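Pimico wants Lullolwood to stop throwing out network cables that are merely too short. Its answer, on sale from February, is a bag of white Ethernet couplers – the little sockets that join two leads end to end – and a claim that a household can get up to 200 dollars' worth of use from cords it already owns.

The company has not shown how it reached that sum. A spokesperson said it was "based on typical homes", without saying whose, or how many drawers were opened along the way.

The idea itself is old. A plug goes in each end, the latch clicks and the signal carries on through the contacts. Couplers have hung on hardware store pegs for years, and Pimico's differs mainly in the bag it comes in and the leaflet about landfill.

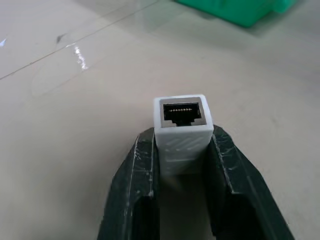
Whether a joined cable does as good a job as a single one is a fair question. Every join is one more spot for a loose plug or a bent contact, and the leaflet passes over this in a line. It also says nothing about leads of different grades being joined, although plenty of spare-cable boxes hold a mixture.

Ledent, the electrical shop on the main street, will stock the couplers in bags of three but isn't changing its advice. For anything running through a wall or under a floor, staff there will still recommend one unbroken length. Furukawa Repairs, two doors along, has declined to carry them and says it already sells a plain version singly.

Pimico is also promising a take-back box for worn-out couplers. It could not say where the box would be placed, who would empty it or what would become of the plastic. The first bags are due at Ledent early in the month, and the price has yet to be announced.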